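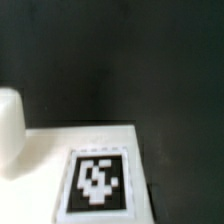

Norkar marker block in white, with the square tag on its flat top face.

The Norkar block is one of those plain little things we kept wishing we could buy, so in the end Sneha Sengar sat down and drew one up for the Firnero range. It's a simple white block with a flat top, a raised upright with a rounded top, and a black and white square tag that a camera can pick out and read. Set it down on a dark, matte surface if you have one – the pale edges stand out nicely, and you'll spend far less time fiddling with your lamps!
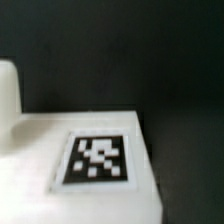 We sell the blocks singly or in sets of five, and every block in a set carries its own pattern, so you can spread them over a bench without mixing them up. Please wipe the tag with a soft dry cloth and nothing stronger (Mahnaz Jalali tried glass cleaner in July, and we had to print her a new one). If you light from one side, turn the block until the upright's shadow falls clear of the tag.

Sets ship within 14 days. Schools and workshops ordering 100 or more should write to us first – we'll gladly work out a price and match the patterns to the ones you already own.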